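Felt play food: washing, fibre choice and stiffening
Craft and Textiles > Toys and Soft Goods
Page 1 of 1

tansy_k
Posts: 88
I make felt food for a toy library in Jiltby and need to settle on one washing method before July. At present I use a wool blend felt, 1 mm thick, stuffed with polyester fibre. The flat pieces (bread, cheese, lettuce) come through a hand wash at 30 without trouble. The upright pieces do not. Bottles in particular lose their shape, and the seam twists round by the time they are dry.

The bottle is the one the children handle most, so dropping it from the set is not an option.

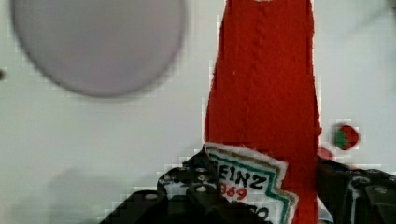 Ketchup bottle, red with white label and green border stripe.

Questions:
1. Does anyone machine wash stuffed pieces, and at what spin speed?
2. Is 100% polyester felt any better for uprights?
3. Has anyone used an internal former that can stay in during washing?

ordo914
Posts: 1,000
1. Yes, in a net bag, cold, 400 rpm. Higher than that and the stuffing migrates to one end.
2. Polyester does not shrink but it pills badly. You will see fuzz on the shoulders and the edges of the base first. I went back to wool blend after one season.
3. No. Anything rigid enough to help will wear through the felt from inside.

The twisting seam is probably a cutting problem. Cheap felt has more stretch across the roll than along it. If the two halves of the bottle are cut in different directions they shrink by different amounts. Mark the roll direction on the back of each piece before you cut.

pellow
Posts: 212
Disagree on 3. I have used a rolled sheet of plastic canvas (the 14 count, not the 10) in every upright for years. Overlap it by two holes, stitch the overlap, round off the corners with scissors, then stuff inside the roll. The felt has not worn through on any of them. The 10 count is stiffer but the cut ends are coarse and I would expect the wear you describe with that.

ordo914
Posts: 1,001
How often are yours washed? Mine go through every fortnight in term time. A home set washed twice a year tells us little.

pellow
Posts: 213
Monthly. Not a home set, a nursery in Minusholm.

ordo914
Posts: 1,002
Fair enough. I would still want to see the inside of one after a year.

tansy_k
Posts: 89
Thanks both. I checked my offcuts and the two halves were indeed cut at right angles to each other to save cloth. That accounts for the seam. I will recut one bottle and try the 14 count in it.

Follow-up question on labels. I have been gluing them on with fabric glue and the corners lift after three or four washes. Stitch only, or glue and stitch?

grebe_and_co
Posts: 31
Stitch only. Glue goes hard and the needle drags in it. Whip stitch with two strands, and keep the stitches close at the corners. There is a decent guide to this on the Stakura pattern site, which I will paste below as the site is often down. It was written for a general set but the part on edges applies to labels.

--- pasted text ---

Finishing edges and drying

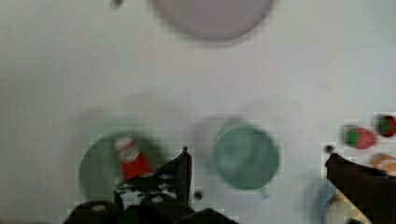
Melati Lubis
Pattern editor, Stakura

Start each label at the middle of a straight side. Starting at a corner leaves the knot where the strain is greatest. Bring the needle up through the backing, take a small bite of the label edge, and keep the stitches 3 mm apart. At each corner put in two stitches from the same hole.

Dry stuffed pieces on a rack, on their side, and turn them once when the upper face feels dry. Standing a damp bottle upright lets the weight of the water settle into the base, and the base then dries rounder than it was cut. Do not use a tumble dryer for wool or wool blend felt at any setting.

Pieces that have gone out of shape can be corrected while damp. Roll the piece firmly between the palms, press the base flat on a hard surface, and leave it to dry.

--- end ---

pellow
Posts: 214
Drying on the side gives you a flat side. I dry mine hung by the neck with a peg.

grebe_and_co
Posts: 32
That is what the turning is for. A peg leaves a mark in anything over 1 mm.

pellow
Posts: 215
Steam takes the mark out.

tansy_k
Posts: 90
Results so far. Recut bottle, both halves along the roll, 14 count canvas inside, label whip stitched with no glue. Washed cold in a net bag at 400 rpm. The seam is straight and the height is unchanged. The base has gone slightly oval, so I will try a disc of the same canvas there.

I also went through the rest of the set to decide what needs the same treatment. Most of it does not.
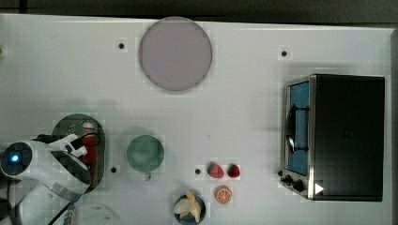

Anything hard only gets wiped with a damp cloth and a little washing-up liquid, so I have taken those items off the laundry sheet altogether. That leaves the felt, which I have split into flat and stuffed. Flat goes in by hand as before. Stuffed goes in the net bag, and no more than six pieces to a bag or the middle ones do not rinse properly.

ordo914
Posts: 1,003
Six is generous for a small bag. I do four. Oval base is the spin, try 200 before you add another layer.

tansy_k
Posts: 91
Will try 200 first. My machine goes from 400 straight to no spin, so it will have to be the one at the library.

grebe_and_co
Posts: 33
If you end up on no spin, roll them in a towel and stand on it. Ginting undyed felt holds a lot of water, so allow two towels if that is what your lettuce is backed with.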